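We use cookies to remember your settings and count visits. By continuing to browse you accept this. Accept | Manage preferences

Section 4. Curb parking at night, narrow streets

Applies to Clonton guest units and the Neltberg annex. If you have a garage slot, skip to Section 5.

Before you start

You need: parking card (in the welcome envelope), house keys, a flashlight or your phone. Card has a 3 digit zone code on the front. Ours is 415. If yours says anything else, call Khải Doãn at the Robles desk before leaving the car.

4.1 Coming in

1. Turn off Brullau Road at the second corner. First one is a dead end, no room to turn.
2. Low beams only. High beams bounce off the walls and the people upstairs complain.
3. Walking speed. Doors open straight onto the street in places.
4. Pick your spot before you stop. Don't back up the whole length of the street looking for a better one.

NOTE: Strong light at the far end of the street. Hard to see past it when you drive toward it. Drop the sun visor, look at the curb side, go slow.

4.2 Parking

1. Park parallel, close to the curb, wheels straight.
2. Leave 16 inches or less between tire and curb. More than that and wide vehicles can't get by.
3. Leave space in front and behind so the next car can get out. One long step is enough for most.
4. Fold in the street side mirror.
5. Handbrake on, in gear or in Park.
6. Lights off. Check them from outside, some cars keep the headlights going for a minute after you lock. Wait it out if you're not sure. A flat battery here means a tow, the jump truck won't come down this street after ten.

CAUTION: Do not park across garage doors or wall panels that look like garage doors. Some are in use, some arent, they look the same in the dark. If in doubt move up.

CAUTION: Roof boxes and bikes. Watch for overhangs when pulling in tight on the building side. Tall vans, get somebody out to look first.

4.3 Card and unloading

1. Card on the dash, driver's side, code facing out.
2. Unload from the curb side. Big items too.
3. Take everything out of sight. Chargers, bags, coats.
4. Lock, try the handle.

Unloading stop without a card: allowed, keep it short, driver stays with the car.

4.4 Walking back to the unit

Use the flashlight. Light on the pavement is uneven, bright in one bit and then almost nothing along the sides. Seams and cracks in the asphalt, mind suitcase wheels and heels. Carry small cases if you can. It's 70 yards from the corner to the annex door.

4.5 Leaving

1. Check behind and in front for anybody on foot.
2. Mirror out again.
3. Low beams on before you move.
4. Pull out slowly, let oncoming cars clear first. No room for two side by side past a parked car.
5. Card goes back in the envelope. Lost cards are charged to the unit.

4.6 If something goes wrong

Blocked in: ring the Robles desk, extension 948. Don't honk.
Scrape or bump: leave a note on the windshield, take pictures, tell the desk teh same night.
Car gone: call the desk first. Usually it was moved for street cleaning (August mostly, notices go up on the posts).

Changes to this section go through Raimo Väisänen. Last checked 29th May.

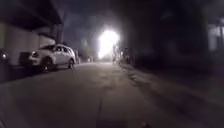
Fig. 4-1. Street at night, white SUV parallel to the curb, glare at the far end.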